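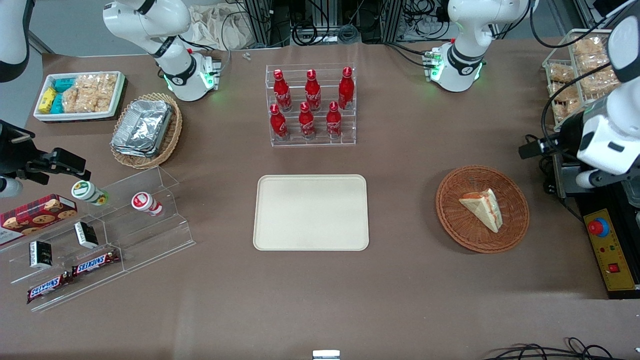

I moved the whole setup to the Hetstead workshop in January, and it took most of the month to get back to where I was before the move. The garage at home had a floor that sloped toward the drain, and every time I bumped the table the calibration went off. Hetstead has a flat slab and better power, and it is a twelve-minute walk from my place.

The project is still called Casivari. Two arms, one table, and a program that is supposed to take a short order ("one candy bar, one cola") and put those things on a tray. I want it to work with stuff as it comes from the store, so no printed markers and no special packaging.

Mounting

Each arm bolts to its own stand. Kamran Mohammadi, who has the bench across from mine, talked me out of clamping them to the tabletop, and he was right. With clamps, a fast move on one side showed up as a wobble on the other. The emergency stop is on the left arm's side. I paid $544 for the steel and the machining and then lost two evenings because I had drilled one plate from the wrong face.

The cables are not finished. The bundles up on the extrusion are tidy enough, but I still have a tangle by the front of the table that I keep meaning to deal with.

Table layout

I went through a few versions of this. The first one had everything lying flat in rows, and it was easy for the software and nothing like a real shelf. The current one has the sodas on a two-tier rack, small goods on a stepped acrylic rack, rice crackers in a tray, and a couple of baskets for things that don't stack. The cream tray in the middle is where an order goes.

Clear acrylic is a pain for the depth camera. It sees the table through the shelf and sometimes reports the height of the table, so the arm thinks it has more room below an item than it does. I ended up measuring the rack by hand and putting the step heights in a config file. If the rack moves, I have to find its position again, and I do that by touching two corners with the gripper.

Wrist camera

The fixed camera gets me close, and the wrist camera does the last part. I added it after the candy bars kept coming up crooked. From above the table the wrapper ends look like part of the bar, and the planner would go for the crinkled end and pinch nothing but wrapper. Up close it can find the body of the bar and line up across it. The gripper fingers take up a piece of the view, so I mask those out before anything else runs.

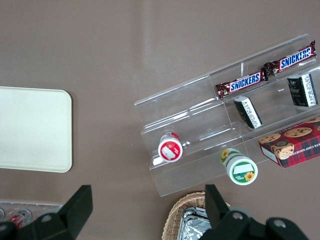

What still goes wrong

Small bottles on their sides. They roll when one finger touches before the other, and then the grasp point is stale. Junhao Xue suggested closing slower for the last bit, and that fixed most of it, but it adds time to every pick.

Cake. I put a slice in a basket mostly out of stubbornness. The grip force that holds a box will go right through it, and the lowest setting drops it. I may end up using a scoop.

Foil trays. They are shiny and they change shape every time they get squeezed. The stack also sticks together, so I have had two come up at once more often than one.

Numbers so far

I have logged 720 picks since the move. I'm not going to post a success rate yet, as I changed the gripper pads partway through and the two halves don't compare. Total spend on Casivari is over $1,950, not counting the arms, which I bought used before I started writing here.

Next is getting both arms to work on the same order without waiting for each other. Right now the right arm parks before the left one moves — safe, but slow. Tianyou Jiang has some scheduling code from an older project and said he would send it once he finds the drive it's on. Until then I'm going to work on the cables.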